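Print this page | E-mail this page
Reading time: 2 minutes

Cans and bottles at Lundasis: your questions

Updated Tuesday, July 14, 2020

Where do the cans go?
On the table first, all of them, standing up. Then sort. Don't go straight from bag to shelf, that's how the old ones end up at the back.

Can I use the slatted rack for cans?
Small ones tip in the gaps. Bottles with a wide flat base are OK, cans are better on a tray or a bit of board. The Nilier rack has closer slats and holds them a bit better, but still check.

How much can the rack take?
Up to 40 cans if you've put a board down. Spread them out, heavy stuff at the bottom. If it bows, take some off.

Do I have to wipe the lids?
Yes please. Damp cloth, then dry. Takes a minute.

One's got a dent, is it alright?
Small dent in the side, fine, use it soon. Dent on the rim or seam, or the end is bulging: bin it. Don't open it to have a look.

Which way round?
Label facing out. Oldest date at the front. If you can't find teh date try the bottom.

Can I mix fizzy drinks and food tins?
No. Drinks one side, food the other. People grab in the dark.

What about open bottles?
Fridge. Cap on tight, write the day on it with the marker on the string. Not back on the rack.

Do you take empties?
Rinsed, yes. Crate under the window at the Clollville door. Squash the plastic ones, cap back on after. Cans can stay as they are. The crate goes out when it gets to 200 or so it feels like, in fact just whenever it's full.

Is there a collection in August?
Yes, same as normal. Bags by 8 in the morning, please not the night before, foxes.

Can I borrow the rack?
Ask at Radu, they keep the spare. Bring it back clean and dry or the wood goes grey.
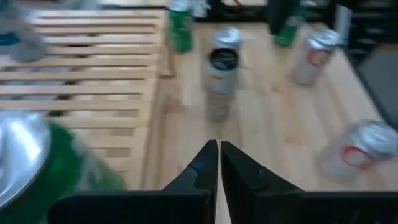
SORTING TABLE

Cans out on the wood beside the rack, green ones and the others, bottle up by the slats. Leave a bit of room between them so you can turn each one round and read it. Glass goes on the floor mat instead, the tabletop marks easly.

Related
- Which shelf for jars?
- Cleaning wooden slats without soaking them
- Crates and lids: what fits what
- Lundasis opening times, August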